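Home | Local | Business | Technology | Jobs

Hadbridge firm says chore robots are still slow with cups and baskets

By Shazia Ghumman
18th December

A Hadbridge company that wants to sell tidying machines to small cafes and care homes says its software can now put away light tableware without help most of the time, but not fast enough to replace anyone on a shift.

Flelari, which rents two floors of the old Zanine button works on Canal Street, gave local business owners a look at its progress this week. The company has been working since September on one narrow job: picking up cups and other small items left on a table and putting them in a basket.

Manouchehr Jalali, who runs the project, told the group that the job sounds easier than it is. A clear plastic cup is hard for a camera to find and easy to crush. If it tips over, the machine has to work out which way the open end is facing before it can do anything useful.

"A mug is fine. A plate is mostly fine," Jalali said. "Clear cups cost us most of the fall."

The software learns from people. Staff pick up objects with hand-held grippers that have the same kind of fingers as the machine, and their movements are recorded. Flelari has collected 2194 of these recordings so far and says it throws out the ones where the person fumbled.

In the company's latest trial, the machine was given 400 pickups over several days. It did well with mugs and folded napkins. Results were worse with cups lying on their sides, and a person had to step in more often late in the day, when light from the windows changed. Jalali would not give a full breakdown and said the numbers would be released in the spring.

Speed is the other problem. Clearing a small table takes the machine some 17 minutes. A cafe worker does the same table in well under two.

Business owners at the visit had mixed views. The manager of Piątek, the bakery on Market Square, said she would consider a machine that worked overnight, when the time would not matter much. She was less sure about a machine near customers. Another owner asked about washing up, and was told that wet dishes are not part of the current work.

Flelari employs eight people and plans to hire two more. It has not set a price or a sale date. A trial in one Hadbridge cafe is planned for next year, with a staff member present at all times.
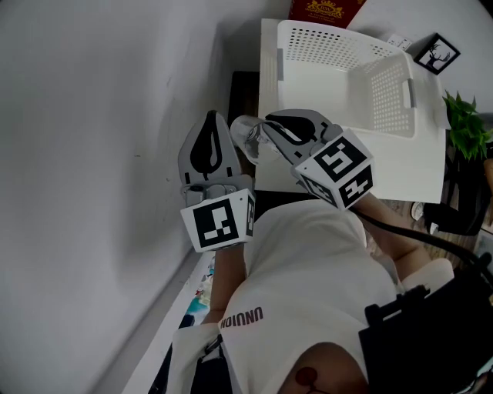
Reader comments (3)

canalside_ron
17 minutes for one table. My grandson is faster than that and he has to be asked four times.

Deb M.
I work in a care home and would be glad of something that picks up cups at night, slow or not. Residents leave them everywhere. Would want to know how loud it is.

tpk44
Did they say what it does if there is still coffee in the cup? That is the first thing I would ask.

More in Business

Piątek to open Sundays through the holidays
Canal Street parking changes start next month
Button works owner seeks tenants for ground floor
Hadbridge hardware store to close after owner retires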